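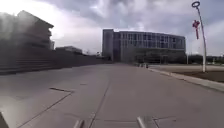
Can a student team teach a robot to cross a campus without help in one semester? On a good stretch of concrete, more or less, and I would want to know a lot more before saying anything stronger than that.

I've been the outside adviser to the Lurkcombe robotics club since July, a job that mostly consists of asking annoying questions and being thanked for them in a tone I recognize from my own teenagers. The club's project this year is a delivery robot, or the front half of the idea of one. It is supposed to get itself from the workshop door to the library and back, stay on the pavement, and stop for people. They call it Gentile, after a street one of them grew up on. It is entered in the Grondent Challenge, where the course is 862 meters long and the judges don't tell you the route until that morning.

My trouble is with the word "autonomous," which the club's page used four times in two paragraphs until I complained. As of last month the robot finds the edge of the walkway by looking for a curb on one side and a wall or steps on the other. Give it both and it does well. The long approach with the terraced steps on the left and the raised curb on the right is about as kind a place as you could pick. It's wide, it's flat, and the big glass-fronted building at the far end gives it something to line up with. So of course that's where most of the practice runs happen, and that's where the numbers come from.

The numbers, then. The team has 1,351 saved runs and wants to get to 2,000 before the event. I asked how many of those were on other ground and got a long answer. Grass edges don't count because "it won't be grass." Brick was tried and then quietly dropped. The joints between the slabs used to fool it – it would read a dark line as a boundary and try to follow it – and they fixed that by telling it to ignore thin straight lines. Fine. What does it do with a thin straight line that matters, like a painted one? I have asked this at 2 meetings now. It's on the list.

The other thing I keep poking at is the Stesar board, which the club bought with most of its budget and which came with a vision package already trained. Half of what looks like the club's work is the package doing what it does out of the box. I don't mind that. Grown-up companies do the same. But when I asked one of the students to show me which part of the steering was theirs, it took most of an afternoon to find the line between the two, and they were surprised by where it ended up.

To be fair to them, the part that is theirs is decent. The speed control is smooth, and they rewrote it three times without anybody making them. They keep a logbook with failures in it, in ink, and somebody has gone back and marked the ones they never explained. I've worked with paid engineers who wouldn't do that.

What I'd like before the event is a month of bad ground. Gravel, a narrow path behind the gym, late afternoon with the sun low and in its face. The students would like another month of good runs, so the chart goes up. We've settled on splitting the time, and I suspect the split will come out in favor of the chart.

More when I've seen the first gravel log. They've promised it to me twice.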